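Pre-session inspection, tabletop arm cell 2
Grendetero project, Drondport lab
Completed by: Shabnam Tarar
Month: March
Start time: 8.40

Fill in every line. Write OK, Action or N/A, then a comment. If a line is marked Action the arm stays unpowered until the action is closed and initialled. Comments are read by the people who process the recordings as well as by the next operator, so please write them in full words.

Section A. Power and stopping

A1. Emergency stop on operator's side, pressed and released. OK. Latches properly. Controller shows the fault and clears it on reset.
A2. Emergency stop on door side. OK.
A3. Stop button on teleoperation handset. Action, closed. First press did not register. Connector was not fully home. Reseated it and tested 5 times with no misses. If it happens again, swap the lead and tell me, don't just push it back in.
A4. Mains leads, strain relief, no damage to sleeving. OK. One cable tie replaced.
A5. Arm brakes hold with power removed. OK. No sag at the elbow joint.

Section B. Arm mounting and table

B1. Base bolts at marked torque line. OK. Paint marks all lined up.
B2. Table does not rock. OK.
B3. Work surface clean, no grease or crumbs. OK. Wiped before layout. Grease matters to us for slipping and for the results: the grasp failures in the first Prarnness batch were partly a dirty table, and we could not separate them out afterwards.
B4. Soft limits loaded for this table. OK. Checked the file name against the sheet on the wall. The older limits file is still on the controller and lets the wrist lower than we want. I have asked for it to be removed.
B5. Speed cap. OK. Set to the reduced value for teleoperation. Policy runs use the same cap until the method section is agreed.

Section C. Objects and layout

C1. All objects on the day's list present. OK. Kitchen set, with the colander, the plate, the cup and mug, the fruit, the ketchup bottle and the toaster oven.
C2. Oven not connected to the mains. OK. Plug checked by hand and tagged. It is used for reaching and placing tasks only and must never be live in the cell.
C3. Nothing on the table with a sharp edge, crack or chip. OK.
C4. Containers empty. OK. No liquids in the cell at any time, including the operator's tea.
C5. Layout follows the seed sheet, then disturbed by hand. OK, with comment. The sheet gives starting places and the operator then shifts things so that items touch or overlap. Some people have been tidying the table instead, with clear gaps between everything. Please don't. The comparison we are making is between cluttered and spaced layouts, and a half-tidy table belongs to neither group. 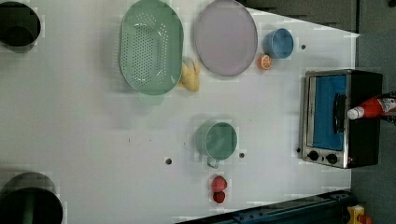 C6. Tall or unstable items. OK, with comment. Anything resting on top of something else can roll when the arm brushes it. The operator should stand clear of the front edge and let it fall. Two of us have reached in to catch an object with the arm enabled, and both times it was written up.
C7. Overhead view taken before the first run. OK. Saved with the session.

Section D. Recording

D1. Disk space. OK. Enough for the session.
D2. Clocks on the arm controller and recording computer agree. Action, closed. They had drifted overnight. Restarted the sync service and waited for it to settle before signing.
D3. Lens clean, mount tight. OK.
D4. Test episode recorded and played back. OK. Joint positions and picture line up by eye.
D5. Labels. OK, with comment. Use the wording on the label sheet. "Cup" and "mug" are separate labels. We lost part of a day merging them and unmerging them again.

Section E. People

E1. Operator trained and on the current list. OK.
E2. Second person within earshot. OK until noon. After that the session stops unless cover is found.
E3. Long hair, lanyards and loose sleeves dealt with. OK.

Notes on the method, for whoever takes over

The target is 3000 episodes across both layout groups, split evenly. Early results favour training on the cluttered group - the policy copes better with objects it has to pull away from a neighbour - but I would not lean on that yet. The spaced episodes were mostly collected by one operator and the cluttered ones by 4, so the difference could be the people. Andrade is rerunning the evaluation with operators balanced, and we should hold the claim back until that is in.

Failed grasps are kept. Mark them as failed and carry on. Delete an episode only if the stop was pressed or the recording is broken, and enter it in the log with the reason.

Open actions

Remove old limits file from controller. With me.
Spare lead for handset. Ordered.
Second label sheet for the door side. Not started.

Cell released for use: yes
Signed: S. Tarar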